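Why Does a Table Feel Cold?

Put one hand on a wooden table. Put the other hand on something metal in the same room, such as a spoon or a door handle. The metal feels colder. Most people would guess that the metal really is colder than the wood.

If both things have been in the room all night, they are the same temperature. You can check this with a thermometer that sticks to surfaces. The wood, the metal, the wall and the floor will all read the same, as long as none of them is in the sun or near a heater.

So why does your hand say something different?

Heat moves

Heat always moves from a warmer thing to a cooler thing. Your hand is usually warmer than the room. When you touch a table, heat leaves your hand and goes into the table. Your skin has tiny nerve endings that notice when the skin is losing heat. When they lose heat quickly, you feel cold. When they lose it slowly, you hardly feel anything.

Metal carries heat away fast. We say that metal is a good conductor. Wood carries heat away slowly, so we call it an insulator. Plastic, cork, wool and air are insulators too.
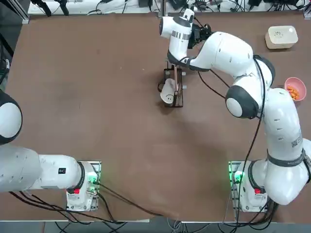

A big brown tabletop with gray metal plates near its edge.

Conductors and insulators are both useful. A frying pan is made of metal so that the heat from the stove can reach the food. The handle is often made of wood or plastic so that the heat does not reach your fingers so quickly.

Air is a very good insulator when it cannot move around. A sweater works by holding air still between the threads. The sweater does not make any heat. Your body makes the heat, and the sweater slows it down on its way out. Birds do the same thing when they fluff up their feathers in winter.

Try it with ice

Suha Fakhoury teaches science at Gralel School and does this test with her class every October. You will need 2 ice cubes of the same size, a metal baking sheet and a wooden cutting board. Leave the sheet and the board side by side on the kitchen counter overnight.

In the morning, feel them both. Decide which one you think will melt the ice first, and write down your guess. Then put one ice cube on each and watch.

Most children choose the board, as it feels warmer. The ice on the metal melts first. The metal carries heat from the room into the ice faster than the wood can. Wipe up the water when you are done. 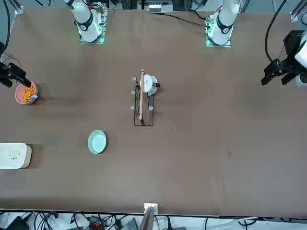 Size and shape matter as well. A thin sheet of foil is metal, but there is so little of it that it cannot take much heat from your finger. It soon warms up to match your skin. A thick block of the same metal has room for far more heat, so it goes on feeling cold for longer.

What about hot days?

On a very hot day, things can work the other way. If a metal slide has been in the sun and is hotter than your skin, heat moves from the slide into you, and it moves fast. A wooden bench at the same temperature gives up its heat more slowly. Always check a slide with a quick touch before you sit on it.

Words to know

Conductor: a material that lets heat pass through it easily.
Insulator: a material that slows heat down.
Temperature: how hot or cold something is.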